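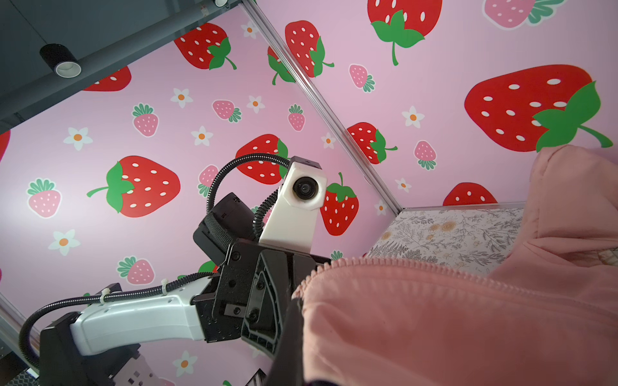
My sister says I should just quit the winter coat hunt and layer up till spring. Maybe she's right. Went to the outlet in Ferkstead again – 4 stores, nothing in my size, parking was a nightmare. One nice wool one for 298. No thanks.

Same one was on sale in December and I walked right past it. Ugh.

Trying the thrift place in Oltden next, they open at 7 on Thursdays. Definitly going early. If that's a bust, fine, sweaters it is. More tea, thicker socks. Gotta run, bus.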